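Oficina y taller | Pruebas | Mobiliario metálico
14 comentarios · Compartir

Taquillas Juslow: mucha puerta, mucha llave y una rejilla para que respire el bocadillo

Hay muebles que se compran con ilusión y luego están las taquillas. A nadie le han regalado unas por su cumpleaños. Se piden cuando el perchero de la entrada se viene abajo por segunda vez o cuando alguien encuentra unas zapatillas ajenas en el cajón de los recibos, y en nuestro caso pasaron las dos cosas en el mismo invierno.

El taller se llama Dridstead, por si alguien busca la dirección y no la encuentra (está al fondo del patio, la puerta que parece de otro sitio). Miramos catálogos durante un mes y la decisión quedó entre Juslow y Feltasano. Las de Feltasano eran más bonitas, con unas puertas de colores que daban ganas de volver al instituto, y también más caras, con lo que se nos pasaron las ganas. Las Juslow costaron 1.141 euros con transporte. El montaje iba aparte, detalle que venía en una letra que recomiendo leer con lupa.

Lo primero, el color. Gris claro. En la ficha lo llaman «niebla», y me parece bien que alguien cobre por poner esos nombres. Es un gris que no molesta, disimula el polvo regular y enseña las huellas con entusiasmo. Las puertas no son todas del mismo ancho, así que el reparto se hizo por sorteo y todavía hay quien pide que se repita.
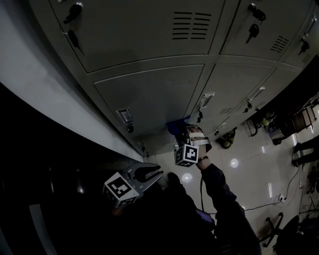

Las Juslow en gris claro, con las llaves puestas y sus rejillas de ventilación.

Las llaves merecen párrafo propio. Son negras, cuelgan de la cerradura y giran con un chasquido convincente, de los que dan a entender que dentro hay algo de valor. Dentro hay una fiambrera. Juslow entrega 2 copias por cerradura y el primer día las tuvimos todas juntas en un bote de café, error que no pienso volver a cometer. Vienen sin numerar. Compren etiquetas antes de abrir la caja o resérvense una tarde para ir probando llave por llave, como en los concursos de la tele pero sin apartamento en la playa.

Los tiradores plateados son pequeños y correctos. Con guantes de trabajo se agarran mal, y en un taller los guantes son media vida. Al cabo de unas semanas todo el mundo abre tirando de la propia llave, cosa que el manual desaconseja en negrita y que seguiremos haciendo hasta que se parta alguna.

La ventilación cumple, con matices. Hay puertas con una rejilla generosa, de ranuras en dos columnas, y otras con una salida de aire bastante más modesta. El que guarda las botas de agua tiene de las modestas. Se le ha comunicado que existe un producto en espray.

En cuanto al ruido: son de metal y suenan a metal. Un portazo a las siete de la mañana se oye en el patio y posiblemente en el barrio. Tarawneh vende unas tiras adhesivas de goma que se pegan en el marco y lo dejan en un golpe sordo bastante digno. Pusimos las tiras en las puertas de arriba, se acabó el rollo, y las de abajo siguen sonando como siempre.

El montaje son dos personas y una mañana larga, a ser posible dos personas que ya se lleven bien. Las instrucciones son un dibujo con flechas. Conviene nivelar el conjunto antes de apretar nada, porque si queda torcido las puertas rozan y hay que volver a empezar.

¿Las volvería a comprar? Sí, aunque esta vez preguntaría por las llaves numeradas, que según el vendedor existen y se piden aparte, como todo.

Nota: 7 sobre 10. Un punto menos por los tiradores y dos por la tarde del bote de café.

Archivado en: taquillas, almacenaje, taller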